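They've brought in hand-held grippers at work and I don't know what it means for my hours
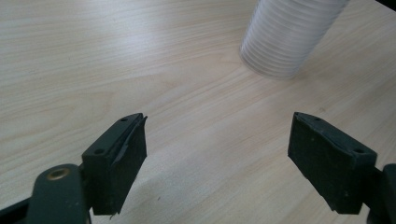

My sister-in-law reckons any job where they hand you the gadget is a job they want the gadget to have. I'd like a second opinion from people who've been through it, so here goes.

I work on the packing side at Ditlow, where we put together catering kits. Cups, lids, cutlery, that sort of thing. There are 49 of us over both shifts. In June they signed up for a system called Prokeo, and now two people per shift get taken off the line to do the same picking and stacking jobs with a gripper you hold in your hand, with a camera on it. The recordings go off to teach the robot arms that are coming for the Kista building. I got put on it and I've done 13 sessions now.

It's not hard work. You close the jaws on a stack of cups, shift it over, let go, go back, do it again. My wrist gets sore but my back has never been better. What bugs me is that we're still on the packer rate, and the target on the line hasn't dropped even though they're two short. The girls on the line are a bit snippy with me about it and I can't say I blame them.

So has anyone had this at their work? Did you keep your hours once the arms went in? And should I be asking for more money for the recording part, or is that cheeky?

Posted September 11, 2025

PalletJackie
Not cheeky at all! Ask, and ask in writing. We had something similar at a bakery distributor I was at (different system, but the same idea, you show it and it copies you) and the ones who asked early got a training allowance. The ones who waited got a thank-you morning tea.

As for hours, ours didn't get cut straight off. What happened was that the casuals stopped getting called in, and then when people left they weren't replaced. So on paper no one lost a job, but the lunch room got pretty quiet. The arms did the boring middle bit and we did everything on either side of it: opening cartons, sorting out the squashed stuff, clearing jams. I liked it more, to be fair. A couple of the older blokes hated it because you couldn't get into a rhythm any more, you were always being called over to something.

Find out if your award or agreement has a bit about consultation on major workplace change. Most do. If yours does, they should be talking to you before the arms arrive and not on the morning they're bolted down. And get the line target looked at while you're at it, that's a separate problem and an easier one to win.

forklift_ghost
start looking for another job mate

mulga62
I'm on the other end of this, I look after the arms at a place that packs garden supplies. I wouldn't panic. Thin plastic cups are a pain in the neck for a robot, they squash, they stick together and they tip if you let go crooked. Our supplier wanted 935 good recordings for one product before they'd even book a trial, and then we changed the packaging and had to start over.

Whoever does the recordings ends up knowing what the machine is bad at. That's worth something, so keep a little notebook of what you drop and why. When the operator jobs came up at our place they went to the people who'd done the recording, and it was a better rate with no lifting. There were fewer of those jobs than there were packers though, I won't pretend otherwise.

Take breaks for that wrist as well, and swap hands if the tool allows it. Report the soreness now so it's on record. I left mine far too long and ended up on light duties over it.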